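Foundations of Drawing, Handout 2
Color and Cloth: Setting Up a Very Small Still Life
Ostness Evening Studio, Room 202

Welcome back, everyone. Last time we spent the whole session on line, and I know a few of you were itching to get to color, so tonight we make a start. Please read this through before you pick anything up. It's longer than I meant it to be (they always are), but it will save me shouting across the room while you're trying to concentrate.

We are going to work from two cubes on a cloth. I've had students groan at this in the past, and I understand it — you came to paint pears and copper pots and here I am handing you toy blocks. But a cube is a kind thing to learn on. It has flat faces, each face takes the light in its own way, and you can see at a glance when you've got it wrong. A pear will let you get away with nearly anything.

The cloth first

Spread the cloth before you put anything on it, and then leave it alone. I would much rather you had a few creases and an uneven hang than something ironed flat. Those of you who took the Vedport weekend course will remember how long we spent on folds there, so forgive me for going over some of it again.

An off-white cloth is harder than a white one and a good deal more interesting. Mix your base cream, and then resist the urge to use it everywhere. Look at the part lying on the tabletop and the part hanging over the front as two separate areas, even though you know perfectly well they are the same piece of fabric. Old stains are welcome too. Put them in if they help you follow the surface, and leave them out if they start to look like mistakes in your paint.

Placing the cubes

Set one cube farther back and the other nearer to you, a bit to the side, with a gap between them. If they touch, the two shapes join up and you lose the lovely patch of cloth in between, and that patch is where most of the depth in your drawing will come from. If they sit side by side in a straight row, you'll find the whole thing goes stiff.

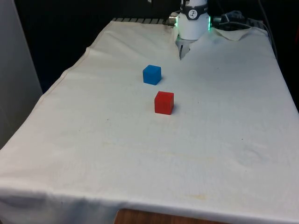

Fig. 1. Blue cube behind, red cube nearer the front, on a creased cream cloth.

Notice how the two cubes sit on a diagonal, and how the red one seems a touch larger for being closer. Beginners very often draw both cubes exactly the same size, knowing that they are the same sort of block, and then wonder why the table looks as if it's standing upright. Trust your pencil held at arm's length and measure.

Look as well at the top of the blue cube, a little lighter than its sides. It's a small difference! You do not need white to get there, and please don't reach for black to darken the sides, either. I like to mix a middle blue first, paint the whole cube with it, and move out from there in small steps.

Shadows

The shadows in the figure are quite modest, a faint gray along the right base of the red cube and a smaller one to the right of the blue. Keep yours just as quiet. Most of us, me included, paint the shadow we expect to find, something long and dramatic, and the poor cube ends up floating over a puddle. A thin soft touch at the base is often enough to set it down on the cloth.

Working order for tonight

Start with the big shape of the cloth, including where its front edge falls. Then place the near cube, then the far one, checking the gap as you go. Block in the cream, the blue and the red with no detail at all. Stop and have your tea. Come back, squint, and only then begin on the faces and the shadows. Folds come last, and you won't need many of them.

Paper and paint

Use the 300 gsm paper from the Driltitz pad if you are working in watercolor, as the lighter sheets buckle. Gouache is fine on either. The blue in the studio box is strong, so take less than you think you need.

For Monday

Do the same setup at home with any two small boxes and a tea towel or an old sheet. Make two studies, one with the boxes close together and one with them well apart, and bring both. Unfinished is fine.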